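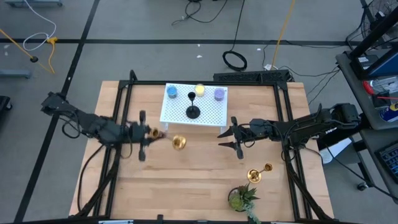
Candle holder task: where should the gripper close?

Curnberg Robotics Club > Projects > Two-arm table

tzavaras_lab2
Posted 4:10 pm

Starting a new thread so the old one can go back to being about wiring.

The task for the May demo is set. The arms have to move the gold candle holders from the table up to the white stand and leave them standing upright. The candles stay where they are, and so does the black holder. The plant is an obstacle and you lose points for touching it. Each team gets 5 tries and the best 3 count.

My team keeps going back and forth about the grip. We can take the holder up at the cup end and carry it sideways, then turn it upright over the stand. Or we can close on the thin part under the cup and keep it vertical the whole way. I want to settle on one before we record more runs, because mixing them in the training set went badly last term.

What is everyone else doing?

palegrid
Posted 4:32 pm

Stem grip, right under the cup. The fingers taper, so they fit in there fine, and the flare of the cup gives you a stop if the holder slides down. We keep it vertical from pickup to release.

Sideways costs you a rotation over the stand, and that's where the candles are. The jars are at the back and the base of the holder is wide. If the wrist turns even a little late you sweep a jar.

hsumampouw
Posted 4:51 pm

I disagree with palegrid on this. Vertical is fine when the holder starts out standing. The rules say start positions are drawn by the judges and a holder may start on its side. If it's lying down you have to pick it up lying down, and then you have a rotation anyway. I would sooner train the one motion that covers both cases.

Also the handoff. If the left arm brings the holder in sideways with the base toward the middle of the table, the other arm has something to grab. With a vertical carry there is much less room for two grippers on one stem.

Herman Sumampouw, Team Jarkora

palegrid
Posted 5:03 pm

Nothing in the rules requires a handoff. Both arms reach the stand. We tested that in the first week.

hsumampouw
Posted 5:09 pm

Both arms reach it, but the left one is close to full stretch when it gets to the far corner, and ours shakes there. Maybe yours doesn't. We get a cleaner place from the right side, so we pass it over.

sudden_stop
Posted 5:40 pm

Team Sudden uses the sideways carry too, for the same reason as Herman. I'll admit our release is bad. The base touches on one edge first and then the whole thing rocks. We lowered the speed for the last part of the motion and it rocks less, but it takes forever.

Does anyone have trouble with the wrist camera on these? The metal picks up everything in the room. When somebody opens the blinds the policy acts like it has never seen the object before.

tzavaras_lab2
Posted 6:15 pm

We had the same thing. What helped was recording at different times of day on purpose. Our set is 1,723 episodes now and 411 of those were done in the evening with only the room lights on. Before we added those it failed almost every time after dark.

Don't cover the metal with tape or powder. Somebody asked about that and it's against the rules, the objects have to be used as they are.

palegrid
Posted 6:22 pm

Agree on the lighting. And check your wrist view while you're at it. With the stem grip the cup sits in the view during the carry and blocks part of the table behind it, so we lean on the fixed camera for the placing step. 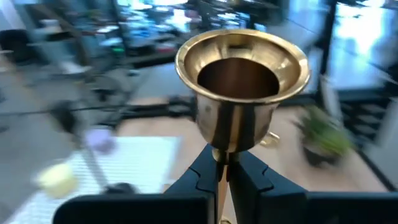 marlo_k
Posted 6:48 pm

New member, on the team with the afternoon slot. How hard should the gripper close on the stem?

palegrid
Posted 6:55 pm

Start low and raise it until the holder stops turning in the fingers when you lift. Write the value down and use the same one for every recording. If it still turns at a high setting, the fingers are probably closing off center, so fix the approach before you add more force.

marlo_k
Posted 7:01 pm

Thanks. Ours was closing off center. I'll redo the approach tomorrow.

sudden_stop
Posted 7:20 pm

Back to the rocking. I tried palegrid's grip after class with a standing start and the place was better, I'll give you that. The base came down flat. From a lying start I couldn't get it to work at all, the fingers kept pushing the holder along the table.

hsumampouw
Posted 7:34 pm

That is my whole point. A standing start is the easy one.

palegrid
Posted 7:41 pm

You can stand it up first, let go, and take it again by the stem. Two short motions that are each easy to teach.

hsumampouw
Posted 7:46 pm

And two more chances to drop it. We timed that and gave up on it. If it works for you, go ahead, but I wouldn't tell a new team to start there.

tzavaras_lab2
Posted 8:05 pm

OK. We're going to stay with the stem grip for standing starts and record a separate set for lying starts, labeled so we can pull it out if it hurts the other one. I don't think we have time to do the handoff properly.

Two housekeeping things. Please put the plant back on the right side of the table when you finish, since that's where it will be for the demo. And whoever is moving the rear bar clamp, mark where it was first. We had to check the camera position again because of it.

sudden_stop
Posted 8:12 pm

The clamp was me. It's back.

hsumampouw
Posted 8:30 pm

Can you post your lying start runs when you have them? I'll put ours in the same folder. I would like to compare the last part of the motion, from above the stand down to release.

tzavaras_lab2
Posted 8:33 pm

Will do. We have the table again after lunch.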